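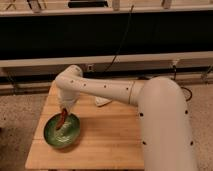
I said I wasn't going to do the Grarncombe trail run again. I said it in the car on the way home last year, with a bag of frozen peas down my sock, and I said it again at Christmas. Then entries opened in March and I was number 124 on the start list before I'd finished my coffee. So.

If you haven't run it, Grarncombe is 22 kilometres, mostly fire trail, with a nasty bit of single track in the middle and a creek crossing that is either a hop or a swim depending on the week. It starts at the footy oval in Pluladville and finishes there too, which sounds convenient until you realise the oval is at the top of a hill and you have to get back up it at the end.

Training was patchy. I had a good April, then a cold that hung about for most of May, and my long runs ended up being whatever I could squeeze in before work. The longest I got to was 17 km, and I walked a fair chunk of that. I also bought new shoes far too close to the race, which I know, I know. The old ones had 1299 km on them according to my watch and the tread had given up completely, so it was new shoes or slide down the hill on my bum.

The Plumumov people were doing a demo night at the running shop, so that's what I ended up with. They're a bit roomier in the toe than I'm used to and the colour is awful (think highlighter) but my black toenail situation has improved a lot!
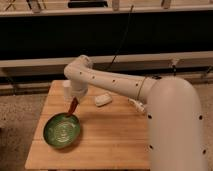 The arm, reaching left over the table.

Race morning was freezing. I stood in the loo queue for so long that I missed the briefing, then had to ask a stranger whether the creek was up. It was up. Knee deep, he reckoned, and he was about a foot taller than me.

The first six kilometres are downhill and I did my usual trick of going out like a lunatic. My watch was showing numbers I haven't seen since I was thirty. It felt wonderful. I was passing people! I said good morning to everybody! By the bottom of the valley I'd stopped saying good morning and most of those people had passed me back.

The creek came up to my thighs and was so cold I yelped, and a marshal laughed at me. Fair enough. After that you go straight into the Wainwright climb, 637 steps cut into the hillside, with logs across them at heights that suit no human leg. I'd planned to do it without stopping. I stopped three times. The third time I ate half a squashed jam sandwich and had a little think about my life choices, then a woman in a purple visor said "come on, we'll go together" and we did. Never got her name. If you're reading this, thank you, you were a legend.

From the top it's rolling for a while and I got my legs back, more or less. Left knee was grumbly but it held. I rolled my ankle a tiny bit on the single track – same ankle, same corner as last year, I swear there's a root there with my name on it – and ran the next kilometre swearing quietly until it eased off.

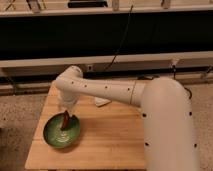 Green bowl near the front of the table.

The last hill was as horrible as I remembered. I walked it with my hands on my knees and then broke into a very unconvincing jog as soon as the oval fence came into view, same as everyone else was doing. I finished in 2:51, eleven minutes quicker than last year, and I'm pretty chuffed with that given the May I had.

Recovery so far has been soup, the couch, and going down the stairs backwards. The quads are shot but the ankle's only a bit puffy. I'll have a week of nothing, maybe a swim if I can be bothered, then I want to get some proper hills into my legs over winter. There's a half on the flat in September that a few of the club are doing and I haven't decided yet. Entries are open until the end of July. I've got the tab open.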